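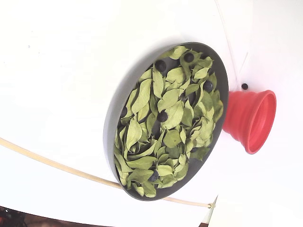

The owner of Noneo, a two-room decorating studio in Pilkington, has been redoing other people's houses for 30 years, and she doesn't much like the word "makeover."

"It usually means paint and a new rug," she told me. "Then they call me eight months later and the room still doesn't work."

I had gone in with my doubts. Studios that charge by the hour tend to find a lot of hours. So I asked what she would do with a dull living room and $3000, expecting to hear that it couldn't be done.

"Lamps first. Then curtains that reach the floor. I'd keep the couch."

Even an ugly couch?

"How ugly?"

Mine is from Getero, brown, and I showed her on my phone. She looked at it for a while and said a slipcover might help. I'm not convinced. I've owned two slipcovers and spent most evenings tucking them back in.

She was harder on paint. One client in Sollow had some 70 sample cards taped along a hallway when she got there, every one of them a shade of white. "She'd been living with those cards since September. I picked one near the door and told her to buy a gallon."

Did the client like it?

"She said she did."

I pushed her on fees, too. A first visit is free, the second isn't, and the price of the second isn't on the website. She says it depends on the house. I said a plumber could tell me his rate over the phone, and she answered that a plumber doesn't have to get a husband and wife to agree on wallpaper.

Fair enough, although I'd still like to see a number. She offered to come and look at my living room at 8 in the morning, when she says the light is least flattering. I told her I'd think about it, and on the way home I priced lamps.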